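# Paying an overseas supplier in their own currency instead of dollars

Posted Thursday, October 4, 2018 in Small importers

We buy foam toys and tableware from a supplier abroad, Galtex, and have always paid them in US dollars. Our account is in pounds, so the bank changes pounds to dollars, and I assume their bank changes the dollars into local money at the other end.

Galtex have now written to say that from December they would like to invoice in their own currency. They say we could get a better price that way but haven't put a figure on it. A normal order for us is 300 sets and we place 8 orders a year.

Is this worth doing for a firm our size? Who carries the risk if the rate moves between the order and the payment? And do we need to open a foreign currency account?

## Answer 1 (accepted)

You don't need a foreign currency account to do this. Most banks and payment firms will take pounds from you and send the other currency on. What matters is the rate they give you. With a less traded currency the gap between buying and selling rates is usually wider than it is for dollars, and that can eat the whole discount.

On risk: at the moment you carry the pound/dollar risk and Galtex carry the dollar/local risk. If they invoice in local currency you carry all of it. That is why they are asking, and it is fair to want something for it. Ask them for two price lists valid on the same day, one in dollars and one in local currency. Then get a quote from your bank for both payments, with every fee included, and compare the two in pounds.

If you go ahead, ask your bank about a forward contract. It fixes the rate for a date you choose. Some banks have a minimum size, and some don't offer forwards in every currency, so check before you agree anything. You may have to put down a deposit.

Two other points:

- Make sure the contract says which currency applies to refunds and short deliveries. Ours didn't, and we had a long argument over it with a supplier called Climia.
- For customs the value has to be converted at the official rate for the period, not the rate your bank gave you. Your agent will know this but your bookkeeper may not.

## Answer 2

We did this with Radonjić, who make our plates and the foam letters. Prices came down a little, then the currency went up and we lost most of it. Over the year we were better off, but not by much — I wouldn't have bothered if they hadn't kept asking. Payments got there quicker, which they liked.

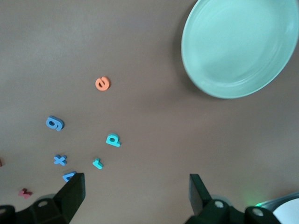
Green plate with some of the foam letters

We use Plornex for the transfers. They charge us 7 pounds a go and the rate is all right. Shop around.

## Answer 3

Stick with dollars. Everyone takes dollars. My bank wanted 700 pounds as a deposit for a forward and I told them no thanks.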